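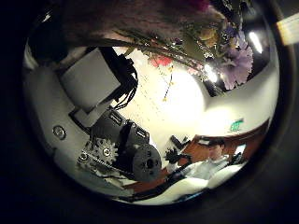 4. Store openings as brand events

4.1 Setting and data

The third part of our study looks at how mid-sized fashion houses use store openings to reach buyers who do not yet shop with them. We followed two labels, Dremusside (leather goods) and Hamdy (evening wear), through the opening of one new store each. Both labels sell mainly through department stores and had run no shops under their own names before the study began.

Guest lists were supplied by the labels after names had been replaced with codes. Dremusside invited 900 people and Hamdy invited the same number, which made the two lists easy to compare. Each guest was placed in one of 5 groups: press, trade buyers, existing customers, friends of the house, and other. Coding was done by Fitriani Raju and checked by Latifa Radwan. Where they disagreed, the guest was placed in "other."

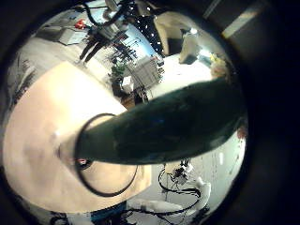

Figure 3. View of an indoor room with a dark green elongated object at center.

4.2 Who came and who bought

Existing customers were the most likely to attend and also the most likely to buy in the weeks that followed. Press guests attended at a lower rate than either label had planned for. At Hamdy, several editors sent assistants in their place, and we counted these as attending only if the assistant's name had been given to the door staff in advance.

Friends of the house bought very little. This agrees with Zerouali and Shehata's earlier work on trunk shows at Parnomport, where personal guests of the designer filled the room but placed few orders. Trade buyers are harder to judge. Their orders go through a separate office, and Dremusside could not match every order to a guest code. 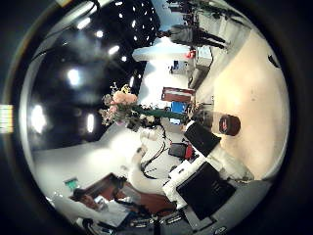
We therefore left trade orders out of the main comparison and report them separately. Leaving them out lowers the totals for both labels but does not change the order of the remaining groups.

4.3 Limits

Sales were tracked only through the end of March, so a guest who came to the opening and bought a coat the next fall would not appear in our data. The labels also differ in price. A Hamdy gown is a larger decision than a Dremusside card case, and a slow sale may still be linked to the event. Hicham Ait Ali's interviews with store staff, reported in Section 5, deal with this point in more detail.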